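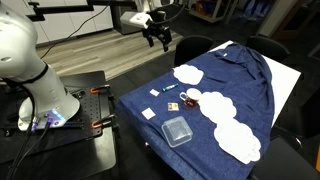 Reading time: 6 min

Jarkanby Home Help > Tables, linens and laying up

Denim shirt as a tablecloth: how do I get it to lie flat, and do paper doilies work on top?

Asked by teapot_on_the_landing
206 views, 3 answers

Hello all, first question from me after a long time reading other people's.

I'm doing the tables for an afternoon tea in August (my aunt's birthday, in the hall at Erov) and I've got it into my head that I want old denim shirts instead of tablecloths. Dark blue ones, with white paper doilies on top so it looks a bit dressed up and not like somebody's left their washing out. I've had a go with one shirt and three doilies and a little glass teacup in the middle, and I really like the colours together! The white looks lovely on the blue and I was quite pleased with myself for about a minute.

But then the problems. The shirt won't lie flat on the right, it just goes into folds whatever I do with it, and if I pull it one way I lose it from somewhere else. It also doesn't reach all the way over, so there's a strip of white table showing down that side. I let it hang down at the front, which I like, but maybe that's where all my spare cloth has gone? And I don't know what to do about the collar. I've put it at the far edge, out of the way, but you can still tell it's a collar and there's a button by it. My sister says that's the charm of it. My sister isn't the one laying up.

The other thing is the doilies. They're the lacy kind with the cloudy sort of edge, and one's bigger than the others. Should the cups go ON them or next to them? I put mine next to one because I was worried about drips going through and marking, but then what's the doily for? And they skid about if you so much as breathe near them.

I've got 6 small tables to do and I don't want to sew anything if I can help it. I do have an iron. Thank you in advance!

Answer 1 (marked as helpful by the asker)
Čestmír Rusnák, 4000 points

I've done this with shirts and with old jeans, and shirts are much easier, so you've started in the right place.

The folds are there because a shirt isn't a flat thing. It's got shoulders and side seams and a yoke across the back, and if you leave it buttoned up you've got two layers sliding over each other as well. What I do is unpick it. I know you said no sewing but unpicking isn't sewing, it's the opposite, and you can do it in front of the telly. Take the sleeves off at the seam, cut up both sides, and then you've got a back panel and two fronts that will each go properly flat. The back panel from a big man's shirt does a little café table nicely with the fronts laid either side. If the bare strip bothers you, slide one of the sleeves in there, opened out.

If you can't bear to cut them, then do it this way:

Wash them and iron them while they're still damp, on the hottest setting the label allows. Denim ironed dry is a waste of an afternoon.

Fasten the buttons and iron the front first, then turn it over and use it back side up. No placket down the middle, so your cups stand level.

Tuck the sleeves underneath, and smooth from the middle outwards. You were probably pulling from the edge, I did the same at first and it just moves the creases round to the other side.

Double-sided tape under the corners. I use little bits, three or four to a shirt, and test it on the tabletop first in case it takes the finish off.

As for the hang at the front, pull it back up a few inches and see if you get your flat bit back. You may have to choose between the drape and the width. I'd keep the drape, people see the front when they come in.

Collar: leave it! Your sister's right. Or fold it under if you're having flowers at that end, but it makes a lump, and a vase on a lump is asking for trouble.

One warning, new dark denim gives off colour when it gets damp and it will go straight onto a white table. Wash new ones twice by themselves with a cup of white vinegar, then rub a wet white hanky on the inside hem. If the hanky's blue, wash it again.

Answer 2
marmalade_ruth

Cups on the doilies, definitely. That's what I'd do anyway. They won't stop a proper spill but they'll catch a dribble, and you bin them afterwards. If you're worried about marks then put two together, the holes never line up so you get a bit more paper under the cup. Big one under the cake plate or the pot and the small ones for cups.

For the skidding I dab a tiny bit of glue stick in the centre, only the centre, otherwise you tear the lace getting it up. Washable glue stick, the children's sort. It came out of mine at thirty degrees.

Buy more than you think. I got a box of 1000 from Koubek years ago and I'm still going, they do get used for all sorts (jam lids, lining cake tins, my granddaughter's snowflakes). If you get tea on the shirts, cold water straight away from the back of the cloth and don't scrub. I've used Fluvex spray on cotton napkins and it was all right, never tried it on denim so do a bit of the tail first.

Answer 3
gds_north

just use a tablecloth?? a blue one

Comment from teapot_on_the_landing
Thank you Čestmír and Ruth, that's so helpful. I'm going to unpick one tonight and see if I lose my nerve. Didn't think of turning it back side up at all. Will have to raid the charity shop for more as I've only got the one shirt in that dark blue and the rest are all a bit faded. Does it matter if they don't match, do you think?

Reply from Čestmír Rusnák
Not a bit. Put the darkest on the table nearest the window, it'll look paler there anyway.

Reply from marmalade_ruth
Mix them up, I would. And take the tape to the hall with you, I left mine on the kitchen side last time and had to make do with plasters out of the first aid box.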